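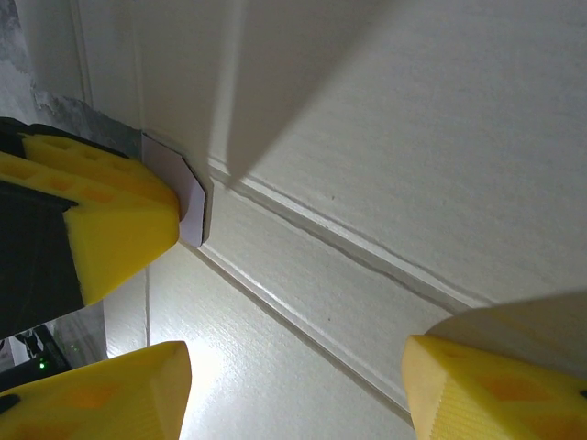
Clevel Sentence Building Kit, Grades 3 to 5

The Clevel Sentence Building Kit supports classroom instruction in grammar and paragraph writing. It is published by Rudine and is intended for whole-class lessons, small groups, and independent work.

Each kit contains 400 word and phrase cards sorted by part of speech, 4 sorting trays, and 2 spiral-bound teacher guides. Cards are printed on both sides. The reverse shows the same word in a second form, such as the plural of a noun or the past tense of a verb. Blank cards for spelling words may be ordered separately.

Lessons

The teacher guides follow the school year in order. Early lessons cover subjects and predicates. Later lessons ask students to join clauses, vary sentence openings, and revise a paragraph from their own writing folders. Answer keys are bound at the back of each guide. Student pages may be copied for use within the purchasing school.

Ordering

Item number: 920
Sold as: complete kit
Replacement cards: available by part of speech
Distributor: Forncombe School Supply

Purchase orders are accepted from public and private schools. Orders for the new school year should be received before the end of August. Unopened kits may be returned with the packing slip. Opened card sets cannot be returned unless a set is incomplete.

Related products

Clevel Paragraph Folders
Jayasinghe Spelling Notebooks, wide ruled

Page last updated May 30, 2021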